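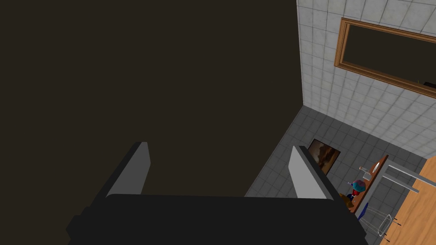
The hit is easy to see, and for years it was the only thing anyone measured. A prop clatters into a ruck, a flanker goes low at the wrong angle, and the doctor on the touchline looks for a stagger or a glassy stare. What happens in the neck during the same fifth of a second has had far less attention, although it largely decides how fast the head moves.

Blažena Hrubý has spent four seasons measuring it. A biomechanist by training, she works with the Anduver women's rugby club, whose players wear a Kollix mouthguard fitted with a small motion sensor. The sensor is fixed to the upper teeth, which are fixed to the skull, so it reports head movement more faithfully than a patch behind the ear, where the skin slides.

Last season the guards logged 2970 events. After checking against match video, 2381 were kept. The remainder were false readings, most of them caused by players chewing the guard, shouting, or tucking it into a sock while it was still switched on.

Of the events that survived, 437 involved no contact with the head at all. The player was struck in the chest or shoulder, or landed on her back, and the head followed a moment later. In these cases the rotation was often higher than in a light knock to the forehead. Rotation matters because brain tissue copes fairly well with being squeezed and badly with being twisted.

A stiff neck joins the head to the mass of the trunk and reduces the twist. A slack one lets it whip. Strength is part of this, but timing appears to count for more. A muscle that is already tense when contact arrives does useful work. One that reacts afterwards is too late, as the peak has usually passed before the reflex begins.

The club's neck programme is plain. Players hold the head still against a strap pulled from the front, back and sides, first with warning and then without. Sessions last eleven minutes and come before contact work, never after it, when the muscles are tired. Each player is tested every July on a Fimau load cell bolted to a frame. The strongest reading so far is 249 newtons in extension, from a hooker.

Ó Súilleabháin, the forwards coach, was slow to give up the time. He now adds a drill of his own, in which the tackler must call the side of contact before making it. Hrubý has not tested whether the call changes anything in the neck – she suspects it mainly keeps the eyes up.

There are limits to all this. One club is a small group, and players who train hardest may also tackle best. Nor does a lower rotation figure mean a player is safe to carry on. The guards are not used for diagnosis at Anduver, and a player with symptoms comes off whatever the sensor says. Next season the under-eighteens will be fitted with guards too, using a smaller mould and the same strap exercises at half the load.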